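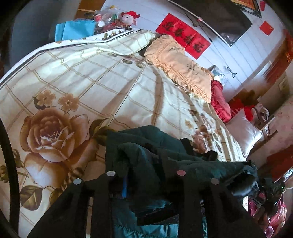
The Green Jacket

My mother put the winter clothes away in April. She did it on the first warm morning, whatever else was going on in the house, and that year what was going on was that I was leaving for Suvlow at noon the next day and had not packed.

"You can pack after," she said. "Bring me the coats."

I brought them in from the hooks and dropped them on the big bed, on top of the comforter with the roses. She didn't like that. She wanted the comforter folded back first. I said I would fold it in a minute and she said a minute was what I always said.

The dark clothes were no trouble. They were mostly my father's trousers and the sweaters he wore to the plant, and they had been washed already. I folded the sweaters with the sleeves behind. My mother refolded two of them and left the others, so I was getting better at it.

The green jacket was harder. My father had bought it for his first winter at Zeltis, when they still had him on the loading dock. He paid 200 for it, and my mother said that was too much for a man who came home and sat by the stove. He wore it for 7 winters after that. When they moved him indoors he wore it on the bus. Then his shoulder got bad and he couldn't get his arm into it without help, and he started wearing an old wool coat with wide sleeves, and the jacket stayed on the hook by the door.

"Is this going in the box?" I asked.

My mother was looking for the tape. "Ask your father."

My father was in the kitchen with the radio on. I asked him from the doorway and he said, "What jacket?"

"The green one."

"It's a good jacket," he said, and turned the radio up a little.

I went back and told her what he said. She had pushed the quilt over to one side to make room and it was standing up in a big lump with the rose on top.

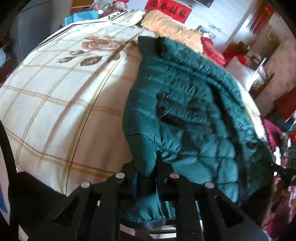

"Then it's yours," she said. "It's colder in Suvlow."

I said they had coats in Suvlow. I had a job starting at Strömberg, in the office, and I had pictured myself arriving in something else. I had 1000 put aside for the first month and I had already spent part of it in my head on a long gray coat in the window at Senska. I didn't tell her about the gray coat. I told her the jacket wouldn't fit in my bag.

"Everything fits if you get the air out," she said.

She made me try it on. It was warm in the room and I stood there with my arms a little away from my sides. The elastic in the cuffs still had some pull. The shoulders were too wide, but not as wide as I remembered. When I was nine I used to put it on and walk up and down the hall in it until I stepped on something and fell over. My mother walked around behind me and pulled the hem straight.

"Turn," she said. I turned.

"You look like him on the dock."

I couldn't tell how she meant it. She had never seen him on the dock, as far as I knew. He left in the dark and came back in the dark.

"Take it off, then," she said. "Check the pockets. I'm not having another pen go through the wash."

I laid it on the bed and spread the sleeves out. My mother went down the hall for the laundry basin and I could hear her moving things in the cupboard. 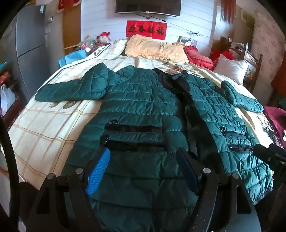 The top pocket on the left had a bus ticket in it, gone soft, and the stub of a pencil. The one under it had a folded paper towel. I put these on the nightstand in a row. The zippers all worked. My father ran candle wax along them every fall, and he had gone on doing it after he stopped wearing the jacket. I had seen him standing at the hook with the candle and had never thought to ask him why he bothered.

There was nothing in the chest pocket on the other side. The lower one was stiff at the end and then gave all at once. I put my hand in and felt paper, and thought it was another ticket, but it was a twenty, folded small. A piece of notebook paper was wrapped around it. On the paper, in pencil, it said "shoes," and then my shoe size from when I was in third grade.

I read it again. I remembered the shoes. They were brown, with a strap, and I had them all that spring. So he must have paid for them with some other twenty, and this one had stayed where it was, through all those trips on the bus.

My mother came back with the basin on her hip.

"Anything?"

"A pencil," I said. "Some trash."

She looked over what was on the nightstand and swept it into her palm. The paper was in my hand by then – I had closed my fingers on it without really deciding to.

"You left that one open," she said. 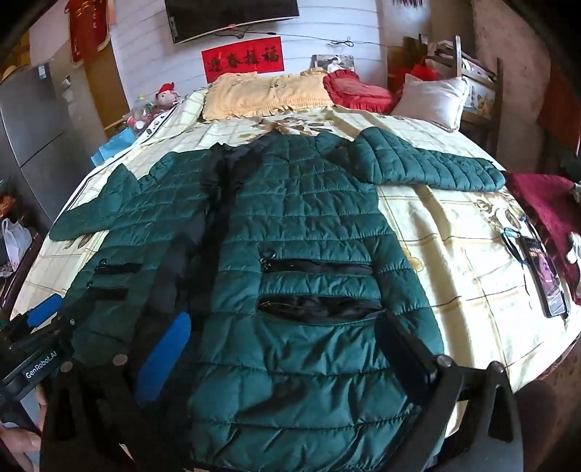 The jacket on the bed, with one pocket still open.

I said I would close it in a minute.

She didn't say anything about the minute. She set the basin down and started straightening the pillows, and asked me if I was taking it or not, because she had the box open and the tape cut.

"I'm taking it," I said.

"It'll need airing."

"I'll air it there."

I folded the sleeves in across the front and rolled it up from the bottom, leaning on it with my knees to get the air out. It took up half the bag. I had to leave out a pair of boots and the blue bowl my aunt had given me, and my mother said she would send those on.

Before supper I put the twenty back in its paper, and the paper back in the lower pocket, and ran the zipper closed. My father was at the table already. He asked if I had room for the candle.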